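Tuesday nights with the button team

I promised a few people I would write something about our robotics class once it got going, and then September got away from me, as it tends to. So this is a long one, and it wanders. Get yourself a cup of coffee.

For anyone new around here, I'm taking the evening class at Ekgate, the one in the back building past the bike racks. I signed up because I wanted to learn something with my hands that wasn't another loaf of bread. I had never wired a thing in my life. My only programming experience was a spreadsheet at work that everybody was afraid to touch, including me. The teacher said that was fine, and I have decided to believe it.

We were split into teams in the second week, and each team had to give itself a name before it was allowed to touch anything. Ours is called Brilel. It doesn't mean a thing. It was what we had left over after crossing out all the letters we couldn't agree on, and I have grown very fond of it. The team at the next bench is Zornitz, which sounds much more like people who know what they're doing (and they do, a bit, but don't tell them I said so).

The term project is called the button task. There is a blue tray with push buttons standing in it, and the robot arm has to go to the one you ask for and press it, without knocking over its neighbors on the way. Then it has to back off and go to the next color on the list. That's the whole assignment. It fits on half a page, and when I first read it I thought we would be finished by Halloween and spend the rest of the term making it wave at people.

Well! You would not believe how many ways there are to get near a button. Come in too low and you nudge the body. Come in too high and you press the air above it with great confidence. On our first full evening we did 33 tries and I wrote every one of them down in my notebook, with little comments beside them like "better" and "oh dear." By the end of the night my handwriting had gone downhill and so had the comments.

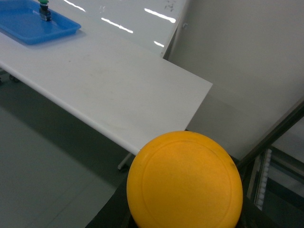 Yellow up close, with the green cap back in the blue tray.

I have become strangely attached to the view from the wrist camera. You spend the first few weeks standing beside the table with your head tilted, thinking you can see perfectly well what the arm ought to do, and then you look at the picture coming from the wrist and it's a different world. Things you thought were far apart sit nearly on top of each other. Something small and round takes up half the screen. I went home after that class and spent a good ten minutes holding a teacup at arm's length and closing one eye, then the other.

The color part was my job, mostly because I was the one who said out loud that it sounded easy. You tell the program what yellow is, and it goes and looks for yellow. What I had not thought about was light. The white surfaces in our room are lovely and bright and one of them shines back every light in the ceiling, so we had to teach the program to leave the bright streaks alone. I did a lot of reading over the weekend, and came back with two pages of notes, one of which was useful.

What helped most in the end was an old project booklet that gets passed around the class, from a team that went by Grímsdóttir. I've never met any of them and they have probably all gone on to do clever things. They had written a whole section on working slowly. Pick one height above the tray, stay at that height while you line up, and only then come straight down. Don't do both together. I read it out to my team and there was a bit of a silence, and then we took out most of what we'd done the week before.
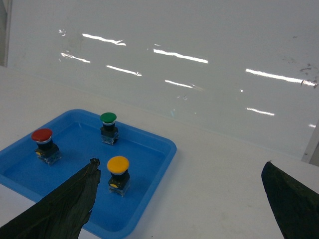 Red, green and yellow in the tray, above the gripper fingers.

If you like details (my brother-in-law does, and he has been asking), our program is now 156 lines long. It was over 940 at its worst. I'm told that is how it usually goes, that you pile things in until you understand the problem and then you get to take them out again. I found the taking out hard. Some of those lines had cost me an entire evening, and I had gotten used to having them there. I kept a copy in a folder called "attic" and I feel better knowing where it is.

Red is our best color by a mile. Green is steady as long as we remember to start from the right spot – it stands the farthest back when we set the tray the way we like it, and the arm has to reach past yellow to get there. Yellow is still my problem child. It's the nearest one, and you would think near means easy, but the left finger comes down so close beside it that a small mistake has no room to be small in. We have been moving our lining-up point over a tiny bit at a time, trying it, writing it down, and moving it again.

Zornitz have gone about it another way entirely. They do their lining up off to one side and then slide across, and it's very pretty to watch. We had a friendly argument about it over the vending machine that went on until the lights in the hallway switched themselves off. I still like our way. I can follow what it's doing, and when it goes wrong I can usually point to the line that did it.

There are 7 classes left before the end-of-term evening, when each team runs the full list of colors in front of the others and whoever has been talked into coming along. Family is welcome and there will be snacks, and I've already said I'd bring the lemon bars. Before then we want to get through the whole list with the tray turned a little, so that we aren't leaning on it always sitting at the same angle. I've started a fresh notebook for that. The first page says "tray turned, yellow first," and I'll let you know how page two goes.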